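Sorting foam blocks: by color or by shape?

omprakash_garg
My daughter has a set of foam shape blocks (hearts, stars, cylinders). Should I have her group by color first, or by shape? She is 3.

Dutlow531
Color. Ours didn't care about shape until 5.

throstur_r
I disagree. Shape first, with the colors mixed. If you start with color they never look at the outline.

Dutlow531
Mine did both in the end. Color just got her started.

grandine
Use a board either way. On carpet the groups drift together. I leave a wide gap between them.

omprakash_garg
What size board? I have a shelf that is 600 mm long.

grandine
That's plenty. Mine is maple, planks glued up. Color groups on it:
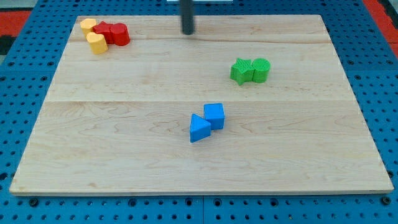
Yellow and red in one corner, green off to the right.

throstur_r
Your yellow and red are in one bunch. I'd split those.

grandine
Fair, I could move the reds down.

omprakash_garg
Going with color. Will sand the shelf tonight.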